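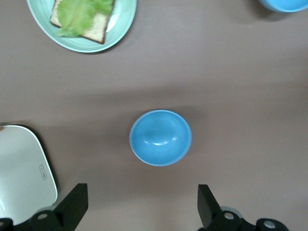 Husora / Workplace kitchens / Merkside canteen set / README

# Merkside canteen set

Hordiienko runs the staff canteen at the Merkside works, and the recordings in this set come from its serving counter, where an arm now helps lay out and clear the crockery. We are very glad to be able to share them at last!

## What you get

- 367 recordings of bowls being picked up
- 346 recordings of plates and dishes being moved
- short notes from the kitchen staff, in their own words

## What changed for the staff

The canteen serves 700 lunches on a full day, and before the arm came the early shift spent most of its morning on crockery. Nobody lost hours over the change – that was agreed in December, before anything was bolted down – but the jobs did shift about. More time goes on cooking and on chatting at the hatch (much missed, we gather), and two people have learned to stop, restart and correct the arm. Some still find it slow, and the notes say so plainly.

## Known gaps

Glasses and cutlery are left out. Staff asked for 20 recordings to be removed, and we removed them.

Last updated 9 February 2019

Contact: the Husora data desk | © Husora | Back to top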